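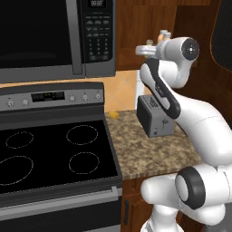 What did visitors to the open day want to know about the kitchen robot?

Mostly how it was told what to do, and who would be responsible if it made a mistake in a real home.

4.2 The open day demonstration

The Clisten kitchen demonstration was one of three stations at the Plesasora open day in June. The other two covered warehouse picking and a walking aid, and are not discussed here. Around 100 people came through the building between mid-morning and late afternoon. They were taken past the kitchen station in 13 groups, and each group stayed for five minutes before the guide moved them along.

The arm at this station was simulated. Visitors stood in front of a large screen and watched it work in a household kitchen (Figure 3). We chose a simulated kitchen for practical reasons. The room had no space for a safety barrier, and groups arrived with small children, prams and hot drinks. A simulated kitchen could also be put back to its starting state between groups with one key press.

Figure 3. The simulated kitchen, with the arm's gripper at the upper cabinets, close to two small containers. The range and microwave are to the left.

Tatiana Sokol ran the station and gave the same short introduction to each group. She named the task, started the program and then took questions while it ran. She did not use a written script, and the wording changed a little over the day. Nerea Figueroa sat at the side of the room and took notes by hand. No audio was recorded, as the consent form for the open day did not cover it. Quoted remarks in this section are therefore as close as the notes allow.

Many of the early questions were about the kitchen and had little to do with the arm. People asked why the cooktop was in the plan if nothing was going to be cooked, and whether the arm could be taught to leave the stove alone. One visitor said her father had left a burner on twice that winter, and that she would pay for a robot that did nothing except check. Another asked whether the program knew the microwave was a microwave, or only knew where it was. Sokol answered that the planner used a stored model with named fixtures, and that this would not hold in a stranger's house. The answer was received well in the room, and we kept it for the remaining groups.

Questions about speed came up less often than we expected. At an earlier showing at Drusell, with a smaller audience of trade visitors, speed was the main topic and several people timed the arm on their phones. The open day visitors seemed willing to wait – one man remarked that he was not quick in the kitchen himself.

The main weakness of the format was the screen. Some visitors took the simulation for a recorded video and lost interest until Sokol changed the viewpoint while the program was running. After lunch she did this at the start of each visit, and the notes from the afternoon groups contain more questions about how the arm plans its movements. We can't separate this change from other differences between the groups, such as age or how tired people were by the time they reached us.

Related items
Paulík: notes on household task planning
Visitor questions at the Drusell trade showing
Clisten kitchen fixtures, naming guide
Plesasora open day: station list and floor plan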